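Sterham pharmacies told to finish old stock of Banar eye drops first

Pharmacists in Sterham have been asked to use up the old bottles of Banar before opening the new ones, a request that would be simpler if the two did not come in the same box.

Banar, a drop for dry and itchy eyes, is made by Jeretti and reaches the town through the wholesaler Dobos. Until this spring it had to be kept in the fridge from the day it left the factory. The new version may stand on an ordinary shelf below 25 degrees and keeps for 20 months unopened. The old one lasts six, and sulks if it gets warm.

Both are sold in a white carton with a green stripe. The difference is a line of small print on the bottom flap, which most customers meet only when they put the carton in the recycling. Dobos says a sticker will be added to the front from April. Its first batch of stickers covered the expiry date and has been withdrawn.

The strength has not changed, nor has the dose, at one drop in each eye twice a day. Once opened, either bottle should be thrown away after four weeks, however much is left in it. Jeretti has also kept the cap, a child-resistant design that has proved resistant to a fair number of grandparents.

The price is another matter. Jeretti puts the saving to pharmacies at 80p a bottle, mostly from doing without chilled vans. None of this has so far been seen at the till, and the company says shop prices are for shops to set. The shops say they are waiting to hear from Dobos. Dobos — when reached — was looking into it.

Anyone unsure which bottle they have should keep it in the fridge, between 2 and 8 degrees, where the new drops will come to no harm. They should not be frozen. Drops that have turned cloudy can be handed in at any pharmacy counter in the town, along with the carton if it can still be found.
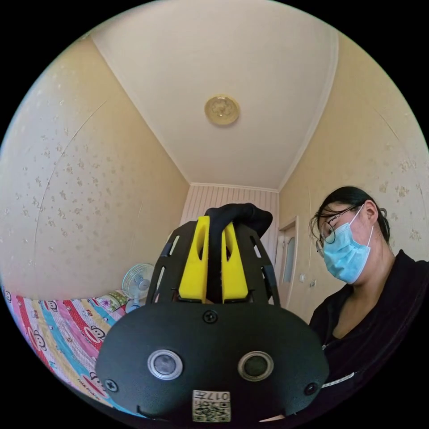
Pharmacies have until the end of June to clear the old bottles, after which Dobos will collect whatever is left, in a chilled van.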